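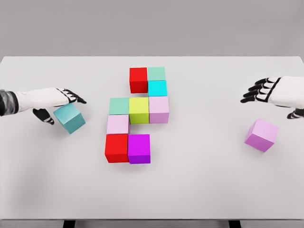

Coloured cubes on a white tabletop. Computer rendering.

Isora colour range: frequently asked questions

Last revised March 2018. Applies to all Isora interior paints mixed at Trudport and sold through the Skatevik and Pesonen trade counters.

How many colours are in the range?

The current card lists 172 colours. Colours withdrawn from earlier cards can still be mixed if the full code is given. The code is on the lid label, under the batch number.

Why does the colour on my screen differ from the paint?

A screen produces colour by emitting light. Paint absorbs part of the light that falls on it and reflects the rest. The two will only agree under controlled conditions, with a calibrated screen and a known light source. Brightness settings, night modes and the age of the screen all affect the result. Strong cyans and some bright greens are the hardest to show correctly. Colours on this website are for guidance and should not be used to approve an order.

Is the printed card more accurate?

Yes, but it has limits. The standard card is printed with ink and will not match exactly at the bright end of the range. Painted chips are coated with the product itself and are the only reference we accept in a dispute. They can be ordered singly from either trade counter.

Why do two surfaces match in the shop and not at home?

This is called metamerism. Two coatings made with different pigments can look the same under one lamp and different under another. It is most common where our paint has been matched to another maker's product, or to fabric or plastic. Check the sample in daylight and again under the lighting used in the room before ordering.

Can you match a sample I bring in?

Yes. The sample should be flat, clean, opaque and at least the size of a large coin. The instrument reads a small area and averages it, so patterned or heavily textured samples give poor results. Metallic and fluorescent colours cannot be matched. A matched colour is given its own code and kept on file at Trudport.

Does the sheen level affect the colour?

The pigment formula is adjusted for each sheen, but the appearance still changes. Matt finishes scatter light and look slightly paler. Satin and gloss finishes look deeper and show more variation with viewing angle. If walls and woodwork are to match, order a chip in each finish.

Which base will my colour be mixed in?

The base is set by the formula and cannot be changed on request. Pale colours use the white base. Mid tones use the medium base, which contains less titanium dioxide. Strong reds, yellows and blues use the clear base.

Why does red need more coats than other colours?

Many organic red and yellow pigments have low hiding power, and the clear base adds very little. Two coats are enough for most of the card. For colours marked with a triangle, apply the grey undercoat named on the label first. A white undercoat will usually increase the number of finishing coats.

Will the colour change as it dries?

Yes. Water-based paint looks lighter in the tin because the wet binder is milky. It darkens as the binder clears. Do not judge the colour until the film has dried overnight. Touching in a patch too early is a frequent cause of complaints about mismatch.

How consistent are separate batches?

Each batch is measured against a stored standard before filling. In the last full year, 99 per cent of batches passed at first measurement and the remainder were corrected before release. Small differences within tolerance can still be seen where two batches meet on one wall. Buy enough of one batch for the whole surface, or mix all tins together in a larger container before starting. If neither is possible, change tins at a corner.

What is the largest single batch?

The large vessel at Trudport fills almost 600 litres. Orders above that are split, and the tins are labelled so that each batch can be kept to its own area.

Will strong colours fade indoors?

Some will, where they receive direct sun through glass. Lightfastness is shown on the technical sheet for each colour. Clear-base colours should be checked against this sheet before use in conservatories or south-facing rooms.

Can tinted paint be returned?

Tinted paint can be returned only if it is outside tolerance when measured against its painted chip. Keep one tin unopened where possible. Untinted bases, primers and undercoats can be returned unopened with the receipt.

When will the next card be issued?

The next card is due in June. Existing codes will remain valid. The Skatevik counter will be closed for stocktaking on the first two days of that month, and orders can be collected from Pesonen instead.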